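Student Laundry Habits and Water Use in Merndale Residence Halls
Project Report, Department of Environmental Studies, Penell College
Submitted 13/04/2023

Summary

This report presents the findings of a student project on laundry practices in two residence halls at the Merndale campus of Penell College. The project examined how often residents wash their clothes, how full the machines are when they are started, and which settings are chosen. A paper survey was distributed in both halls, and 186 completed forms were returned. The project team also kept a log of machine use in the shared laundry rooms, recording 772 wash cycles during February. The results indicate that many cycles are run with small loads and that residents rely on the default setting even when a shorter one would be suitable. The report closes with proposals for the Office of Residence Life.

1. Background

Residence halls at Penell College provide shared laundry rooms on the ground floor of each building. Washing is paid for by the cycle, and the price is the same for every setting and every size of load. Residents therefore receive no direct signal about how much water or heat a given wash requires.

Earlier coursework in the department dealt with showers and kitchen taps. Laundry had been left out because the machines are leased and are not metered one by one. The present project did not attempt to measure water at the machine. It looked instead at the decisions residents make before they press the start button, which can be studied without special equipment.

The two buildings chosen were Van Beek Hall and Nornum House. Van Beek Hall is the older of the two and houses mainly first-year students in double rooms. Nornum House consists of shared apartments for students in their second year and above. Each building has 4 washing machines of the same model, so differences between the logs could not be put down to the equipment.

2. Research Questions

The project was guided by the following questions:

How often do residents wash everyday clothing such as T-shirts, jeans and sweatshirts?
How full is a typical load?
Which wash settings are selected, and what do residents believe those settings do?
Would residents accept changes to the laundry rooms that encouraged fuller loads?

3. Method

The survey had two pages. The first asked about habits and the second about attitudes. Forms were left at the front desk of each building and collected in a sealed box. No names or room numbers were requested. The wording was tested in a department seminar beforehand, and one question on detergent was rewritten after several readers took it to refer to fabric softener.

The log was kept on a clipboard beside the machines. Residents were asked to mark the setting used and to estimate the load as one quarter, one half, three quarters or full. A drawing of the drum at each level was fixed above the clipboard to make the estimates more consistent. 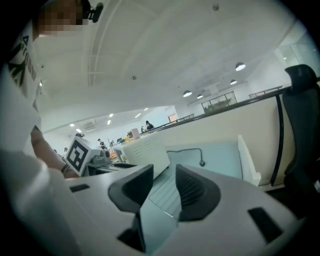 Participation in the log was voluntary, and some cycles were certainly missed. Entries were heaviest on Sunday evenings, when the rooms are busiest and residents often wait for a machine. Late-night use is probably underrepresented. Forms and log sheets were entered into a spreadsheet by one team member and checked against the paper originals by another.

4. Findings

4.1 Frequency of washing

Most respondents reported doing laundry once a week. Residents of Van Beek Hall washed more often than residents of Nornum House, and they gave limited storage as the main cause. A room shared by two people has little space for a full bag of clothes, and several respondents wrote that they did laundry whenever the bag was in the way.

T-shirts were nearly always washed after a single wearing. Jeans and sweatshirts were worn several times. Towels produced the widest range of answers, from every few days to once or twice a semester.

4.2 Size of loads

The half-full load was the most common entry in the log for both buildings. Full loads were more frequent in Nornum House, where apartment mates sometimes combine their washing. In Van Beek Hall, combined loads were rare. Survey comments mentioned concern about lost items and about colors running.

Separating light and dark clothing also contributed to small loads. A resident with one week of laundry who divides it by color will usually run two partial cycles. Many respondents described this as a rule learned at home and had not tried washing the items together in cold water.

4.3 Choice of setting

The normal warm cycle, which is selected by default when the machine is paid for, was by far the most frequent choice. Respondents who knew of the quick cycle tended to believe that it cleaned poorly. The instruction label is mounted on the inside of the detergent drawer and cannot be read while the drawer is closed.

5. Limitations

The survey and the log both depend on self-reporting. Residents with an interest in the subject may have been more willing to take part. The log covered a winter month, when clothing is heavier, and the pattern may differ in warmer weather. The two buildings also differ in the age of their residents as well as in room type, and the project cannot separate these effects.

6. Recommendations

The project team proposes that the Office of Residence Life ask the leasing company to change the default setting to the cold cycle. Residents would remain free to select any other setting.

A plain chart of the wash settings should be posted at eye level in both laundry rooms. It should give the length of each cycle and the kinds of clothing for which it is suited.

Larger laundry bags could be offered to first-year residents at move-in, together with hooks on the back of the room door. Storage was the complaint raised most often in Van Beek Hall, and hooks would keep a full bag off the floor.

The log should be repeated in a fall semester, using the same sheets and the same drawings of the drum. Blank copies of both have been deposited with the department office.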